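How to Keep Track of All the Manuals in Your House

I started sorting our manuals in May, after the dishwasher began flashing a code at me and I spent a whole evening digging through the junk drawer for a booklet I knew I'd kept. (I had kept it. It was inside a cookbook.) So this is the system I ended up with, and I've stuck with it long enough to recommend it!

You'll need an accordion file or a binder with pockets, a marker, a phone, and a free afternoon.
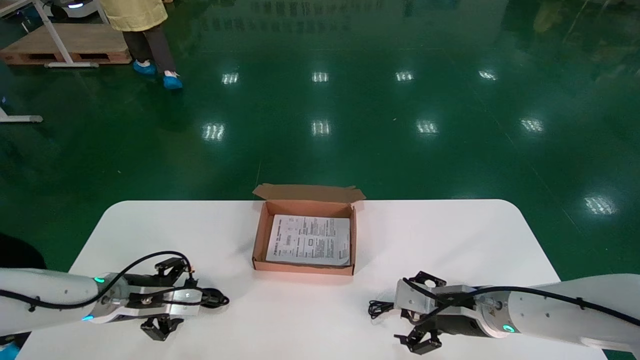
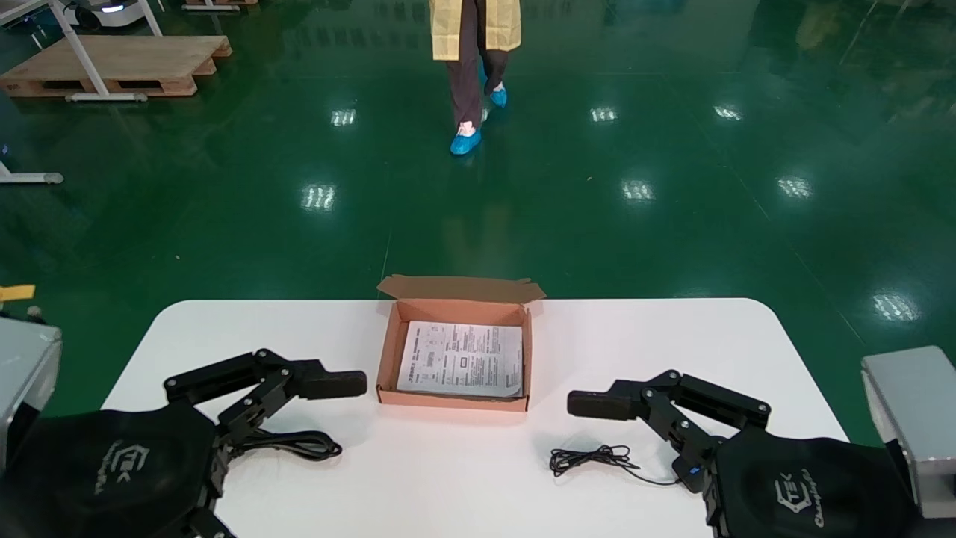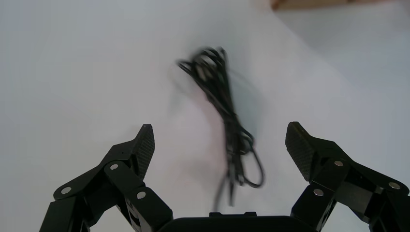
Step 1. Get everything into one pile

Go room by room and pull out every leaflet, warranty card and fold-out sheet you come across. Check the kitchen drawers, the shelf over the washer, the garage, and any boxes you saved. I'd also look in the oven drawer, where my Rothe range booklet had been living under the cookie sheets. Don't stop to read anything yet or you'll be there until dinner.

Step 2. Toss what you don't own anymore

This is the fun part. I had papers for a Plirinholm bread machine I gave away two apartments ago, plus the setup sheet for a phone I can barely remember. If the thing is gone, recycle the paper. If you plan to sell or donate something, tuck its manual in with it now.

Step 3. Pull out the warranties

Warranties and receipts get their own pocket, right at the front. Staple each receipt to its card, and take a picture of the receipt first, before it fades to nothing (most of mine were printed on that shiny paper that goes blank in a warm drawer). Write the end date on the front in marker, nice and big.

Step 4. Sort by room

I tried going by brand and hated it. Who remembers whether the fan is a Wekness or a Cunico? You do remember it's in the bedroom. My file has 9 pockets: warranties, kitchen, laundry, bathroom, bedrooms, living room, garage, yard, and one called "weird stuff" for the spare bulbs chart and the thermostat wiring page.

Step 5. Write the model number on the front

Flip the appliance over or open its door, find the sticker, and copy the model and serial number onto the cover of the manual. My vacuum leaflet covers both the 500 and the 4000, and they take different bags, so I circled mine and wrote it again on top.

Step 6. Save a copy on your phone

Lots of makers post manuals as PDFs. Search the model number plus the word "manual," download the file, and rename it something a tired person could find, like "kitchen dishwasher." If you can't find one online, snap the pages you'd really need, usually the error codes and the parts list.

Step 7. Keep it going

When something new comes in, its paperwork goes straight to the file that same day. I go through the pockets once a year and pull whatever's out of date, with a cup of coffee and the radio on. The dishwasher booklet lives in the kitchen pocket now, and the cookbook finally closes flat.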